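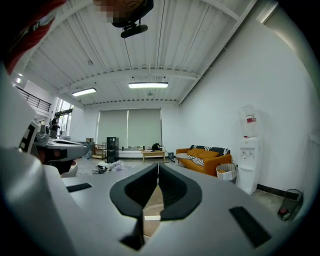

Stirnness Hall, Main Room: Semiannual Inspection, Lighting, Blinds and Upper Level

The main room was inspected on November 22, 2022, under the building safety plan adopted in August. Two rectangular fluorescent fixtures hang below the white corrugated metal ceiling, and both were lit. Housings and suspension points are to be examined from a lift at each inspection.

1. Suspended light fixtures
Status: Satisfactory
Comment: No flicker during the visit. Replacement tubes are kept in Cabinet 334.

2. Roof beams and trusses
Status: Satisfactory
Comment: Paint sound. No hanging load over 70 pounds may be added without written approval.

3. Gray roller blinds, back wall
Status: Action required
Comment: The right blind is slow to retract. Atero has been asked to service the roller.

4. Vertical cable near right blind
Status: Action required
Comment: Label the cable at the ceiling and confirm that it stays clear of the blind in all positions.

5. Black metal railing, upper level
Status: Satisfactory
Comment: Anchors tight. Nothing may be stored against the railing or hung from it.

6. Tall windows below upper level
Status: Satisfactory
Comment: Latches operate. Glass intact.

Open items are to be closed before the next inspection. Report completed work to the Kozan facilities office, extension 500.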